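Gripper Trials: Questions I Keep Getting

Last updated: June 30, 2024

Which grippers are you comparing?

Two of them, the Avix and the Samonte. I've been swapping both on and off the same pair of arms since April, and I have opinions!

Why glassware?

Because it's mean. Clear glass is hard for a camera to pick out, it's slick, and a beaker wants a very different grip from a skinny test tube. If a gripper does well on glass, I stop worrying about the rest of my list (boxes, bottles, the usual stuff).

How many grasps have you logged?

2501 so far, and 1269 of those were on the Avix. I wanted at least 1000 on each before I said anything out loud.

Do you always come in from the side?

No, I try low and I try from above. Going in low by the base of a beaker is my favorite test, since the thick glass down there is forgiving but there's hardly any room over the tabletop. Holding one up in the air with the other arm is a whole different problem — I keep the racks nearby so there's always something to steer around.
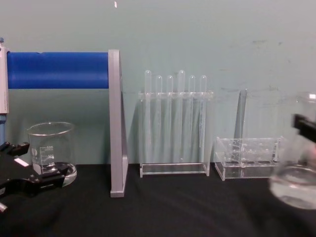

What controller do you run?

Clokport, on both arms. The setup screens are ugly and I've gotten weirdly fond of them. Give yourself 60 minutes for the first calibration and don't skip the wrist check (I did, once, and spent a whole evening chasing an offset).

So which one should I buy?

For tubes, Samonte. For beakers I lean Avix, though I'd want softer pads on it before I trusted it with anything full.

Contact | © 2024 Gripper Trials | Back to top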